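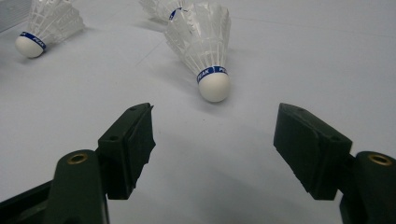
Back to badminton, plastic shuttles and all

I'm playing badminton again! I stopped in October when my shoulder got cranky, and I figured I'd be back after a few weeks. Ha. It's 30 March 2023 and I just had my first real evening on court at the Prarkville rec center, and today I can barely lift the coffee pot.

So, shuttlecocks. I put three of mine out on the white table and they all have the same look, white skirt, white cork, blue band with white lettering on it. I know the feather people are going to write to me (hi, Traian Furtună, I see you typing). Feathers feel lovely, sure, but I hit the frame of my racket on every other shot and I'd go through a tube in one night. The plastic mesh kind can take it. Mine get stepped on, too.

What I do now, after losing far too many behind the bleachers, is go through the bag at home before I play. I squeeze each skirt gently and turn it around looking for snapped ribs. If the band is peeling I leave it alone, as I've tried gluing one and it wobbled like a drunk moth for the whole game.

Róisín Mac an tSaoi beat me 21-11 and then 21-20, or that's how she tells it. You have to win by 2, Róisín! We're replaying that second game. I've also promised myself 30 practice serves before we start, low ones, the kind I always dump in the net.

If you have a shoulder stretch that works, leave it in the comments, please.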